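Plostside and Dridside Window Replacement – Minutes of Progress Meeting, 4th September
Meeting opened at 10 a.m. in the Flavberg office.

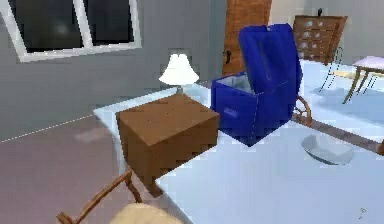
Jhosep Condori asked that the May minutes be corrected before anything else was discussed. Item 3 gave the Plostside heating figure as the total for both buildings. The correction was accepted and the May minutes were approved as amended.

1. Matters arising
Air leakage readings for Plostside have been received from Debnath. The Dridside readings are outstanding. Luzius Marti to request a delivery date in writing.

2. Quantities
The schedule now lists 1,514 window units across both buildings, of which 1,181 are at Plostside. The remainder are at Dridside. Stairwell units are included in both figures. Basement vents are excluded and will be priced separately.

3. Frame specification
White frames with a center mullion remain the base option. Luzius Marti reported that the supplier's revised drawings show a deeper sill than the one priced in May. The added depth affects radiator clearance in the north-facing rooms. Debnath to confirm whether the original sill can still be supplied at the quoted rate.

4. Glazing
Double glazing was agreed for all floors. A proposal to use triple glazing on the Dridside road elevation was discussed – the noise survey supports it, but the hinges would need to be upgraded. Deferred until the hinge price is known.

5. Sequence of work
Plostside will go first, top floor down. Access to each room is limited to one working day. Jhosep Condori objected to starting on two floors at once, as there is only one hoist. The single-floor sequence was kept.

6. Sealant
Test strips on the sample opening are to be left in place until the next meeting. No decision taken.

Actions
L. Marti – written request for Dridside readings.
Debnath – sill confirmation and hinge price.
J. Condori – revised access schedule, with room numbers.

Next meeting to be set once the Dridside readings are in. Meeting closed at 11:25 a.m.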